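Chapter 7
Looking After Hay: From Cut to Stack

I learned to make hay badly before I learned to make it well, and I'd like this chapter to save you a few of the seasons I wasted. My teacher, if you can call it that, was Rigoberto Restrepo, who farmed the slope next to ours at Hawthorne and had firm views on everything from string to clouds. His wife Gladys had firmer ones, and she was usually right.

In the last chapter we got the field ready and talked about which grasses you might find in it. Now we want to cut it, dry it, bale it and get it under a roof. It sounds like four jobs and it feels like forty, especially when the forecast changes at teatime!

Let's start with the word "ready". Most beginners cut too late. They look at a tall, golden field and think it must be full of goodness, when most of the goodness has gone off into the seed. You want the grass as the heads are coming out, while there's still plenty of leaf at the bottom. Walk into the middle (not just the gateway, where everything grows oddly) and part the stems with your hands. If the bottom is brown and bare you should have been out there last week.

Then there's the weather. I won't pretend I can teach you the weather in one chapter, but I do want you to get into the habit of writing it down. Get a cheap notebook and put in what was forecast, what you got, and what you did about it. Mine goes back years and I still look things up in it over breakfast.
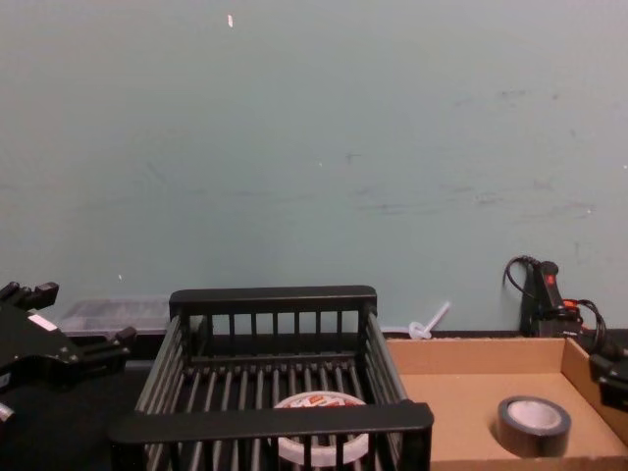
Black wire dish rack against a painted wall.

Once the grass is down, it has to be turned. This is called tedding, and it's my favourite part, partly for the smell and partly because the machine looks so daft doing it. The first turn comes as soon as the dew is off on the day after cutting. Go gently after that. Early on, when the leaf is soft, you can throw it about as much as you like, but by the third day it's brittle and every hard knock leaves the best bits lying on the ground, where no cow will ever thank you for them.

How do you know when it's dry? Take a good handful from underneath the row and twist it, hard, like wringing out a cloth. If the stems feel cool and bend without cracking, leave it alone. If they start to break after a few twists, go and hitch up the baler. Milagros Condori, who taught the evening class where I first tried out these notes, used to have her students do this blindfolded, and they got better at it very quickly.

Some people prefer a moisture probe. I own one now and I use it, but I twist a handful as well. 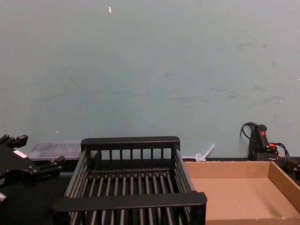
Baling is where small holdings get into arguments, because so few of us own a baler and there's always a queue for the one that's going round. We shared an old Foletti with Yeison Correa for years. In our best summer it made us 643 small bales off the two lower fields, and in the wettest one we managed 302, half of them fit only for bedding. Same ground, same baler, same people shouting at each other. I keep those two figures side by side because they explain better than I can why a farm budget needs some slack in it. We'll come back to them when we get to costs.

Now, stacking. Please don't skip this bit. Hay that goes in damp will heat up, and a hot stack can set fire to itself and take the barn along with it. Zoila Pacheco lost a lean-to that way one December, with straw she had bought in as a bargain stored right beside it. Stand your bottom layer on pallets, leave a gap at the walls, and push your arm in between the bales every day for the first 30 days. Warm is normal to begin with. If it's too hot to keep your hand there, ring the fire service before you move a single bale, as letting the air in can be what starts the flames.

Before you read on, dig out your notes from Chapter 6 and find the sketch you made of your own field. Mark the wet corner, the gateway and any patch that sits in shade until late morning. We'll need all of them in the next section, which is about choosing where to make the first cut.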